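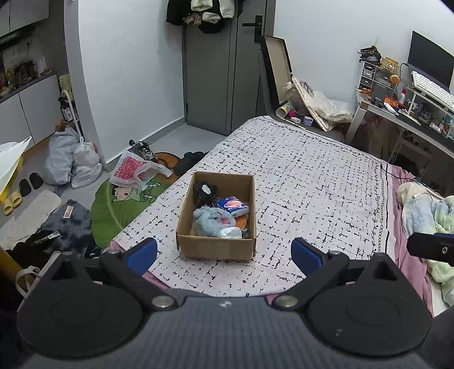 Bedspread

A bedspread is a decorative cloth laid over a made bed, covering the sheets, the blankets and usually the pillows. It is generally the outermost layer of the bedding and reaches down the sides of the mattress, in many cases to the floor. The word is used loosely in everyday American English, where it may also refer to a coverlet, a counterpane or a light quilt.

Terms

Makers and stores separate the different kinds of top covering mainly by size and filling. A bedspread has little or no filling and is cut large enough to cover the whole bed. A coverlet is shorter, stopping a little below the edge of the mattress, and is often paired with a bed skirt. A comforter is thick and filled, and is meant to be slept under. A duvet is also filled but is used inside a removable cover. A quilt is made of two layers of cloth with batting between them, held together by stitching that passes through all three.

Counterpane is an older word for the same article. It comes from a medieval term for a stitched quilt and has largely dropped out of common use in the United States, though it still appears in museum catalogs and in knitting patterns.

Construction

Most modern bedspreads are woven from cotton, polyester or a blend of the two. Cotton is softer and breathes better, while polyester dries faster and holds fewer creases. Heavier weaves hang straighter at the sides and are less likely to slide off a smooth mattress.

Patterns may be printed on finished cloth or woven in. Printing is the cheaper method and allows small repeated motifs such as dots, dashes and sprigs on a pale ground. In matelassé, extra threads are woven into the cloth to give it a raised, padded look without any stuffing. Chenille bedspreads have tufts of soft yarn worked through a plain backing, the tufts being cut and then fluffed by washing. Candlewick is a related technique that takes its name from the thick cotton thread once used for it.

Corners at the foot of the bed are either square or rounded. Rounded corners keep the cloth from pooling on the floor. Split corners are made for beds with posts.

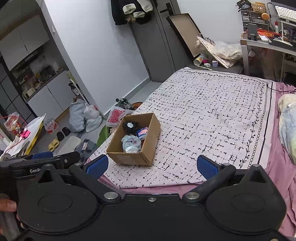 Production and trade

Weaving of bedspreads by hand was common in farm households before power looms brought the price down. Mill towns later took over most of the work. The Granddale mill, one of the smaller producers, ran 276 looms at its peak and sold mainly through mail-order catalogs. Its pattern books, now held in the Dudbridge textile collection, list over 1,382 designs, many of them differing only in color or border. Nieto, a later firm, bought part of the Granddale equipment and continued to make tufted spreads until demand shifted to filled comforters.

Use and care

Traditionally the bedspread is put on in the morning and folded back or taken off at night. In children's rooms and guest rooms it often stays in place all day and serves as a cover for sitting or playing. Light colors show marks sooner, and printed cotton may fade along the side nearest a window.

Most cotton bedspreads can be machine washed in cool water. Large sizes need a roomy drum - a full king-size spread may not rinse properly in a small home washer. Chenille should be shaken out while damp and dried without ironing, as pressing flattens the tufts. Matelassé may shrink slightly in the first wash, and some makers, among them Trokby, wash the cloth before cutting to reduce this.

See also

Bed skirt
Blanket
Coverlet
Duvet
Pillow sham

This page was last edited on April 10, 2025.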